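I want to write a small thread about toy boxes, old bins and how to clean them. It is a long one, so please take a tea first.

1/ Every October I go through all the toys in our flat. We have two children and one small room for them, and after the summer the floor of this room is not visible any more. My mother did the same when I was a child, only she did it with one big bag and no discussion.

2/ My first rule: everything goes out before anything goes back in. I used to take out only the things on top, and I thought I was finished. At the bottom there were always puzzle pieces, dry crumbs and one sock. So now I turn the whole box over on an old bed sheet. Later you can lift the sheet by the corners and shake the dust from it outside.

3/ I make three piles: keep, give, wash. I tried a fourth pile, "maybe", but it lived behind the sofa until Easter.

4/ The children may help with the first pile. With the second pile I am more careful. If my daughter sees a toy which is going away, she loves it again at once, even when she did not touch it for one year. I think many parents know this.

5/ Now, about the box itself. For a long time we used a nice basket from Clostia, with a lid. It looked very good in the room and it was not practical at all. The lid was always under something, and small blocks got stuck between the woven parts.

6/ What I like now is an open bin with sloped sides. It is wider at the top, so a small child can see what lies on the floor of it and doesn't need to empty everything for one block. It is also easier to wipe, as the hand comes well into the corners. 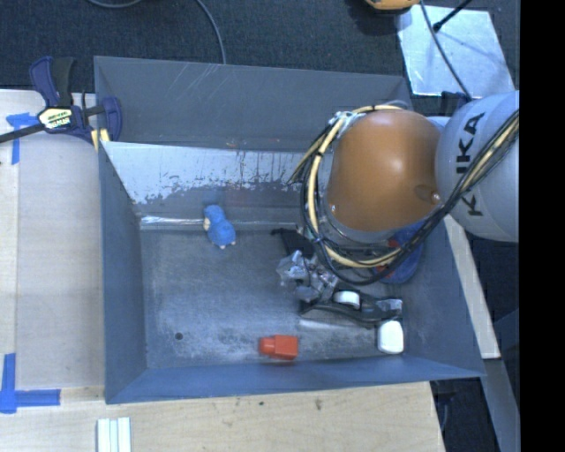
7/ An old bin is fine for me. I don't mind worn paint and scuffs on something that plastic blocks are thrown into every evening. What I do mind is dust, and it collects on the floor of the bin much faster than one thinks.

8/ How I clean it: first dry, then wet. If you begin with the wet cloth, the dust becomes a grey paste and you only push it from one side to the other. I take a soft brush, then a cloth with warm water and a drop of washing-up liquid, then a dry cloth. That is all. I bought once a special spray from Naylor and the room smelled of lemon for days, but the bin was not cleaner.

9/ For brown marks on the sides I put a wet cloth over the place and leave it there for 30 minutes. Some marks go away with this and some stay. I don't scratch with a knife any more, I ruined one box like that. And if paint comes off in flakes, please don't use the bin for small children who put everything in the mouth.

10/ Plush toys. I wash them in a pillowcase closed with a knot, on the gentle programme, cold. Look at the label first, and look also at the eyes, if they are sewn on or glued. The glued ones I clean only by hand, with a damp cloth. Drying takes longer than you expect - ours sit on the radiator shelf for two nights and look very serious.

11/ Hard blocks are easy. A washing-up bowl, warm water, an old toothbrush for the edges. Blocks with batteries inside or with a sticker I do separately.

12/ I don't mix many kinds of toys in one bin. A few soft things and a few blocks together is all right for the little one, he is not strict about it. For my daughter it is a big problem when a plush animal sleeps on top of her building pieces, so she has her own bin.

13/ Somebody asked me last year how many toys we have. I did count one time, when we moved to the flat in Civmont. With all the small building pieces it was over 537, and then I stopped because I was getting sad. I will not count again.

14/ Where to put the bin? We had it on the floor and everybody fell over it. Now it stands on a low table by the window, and the children can reach in from the side. The table is an old one from Bistumetti with thick legs, I checked that it does not move when they lean on it.

15/ The things to give away I put in the hall on the same day, near the shoes. If the bag stays in the bedroom, somebody opens it - and sometimes it is me.

16/ Next I must do the drawer with the crayons. If you know how to get wax out of the corners of a wooden drawer, please write it under this post. I tried already with the hairdryer and it only went deeper.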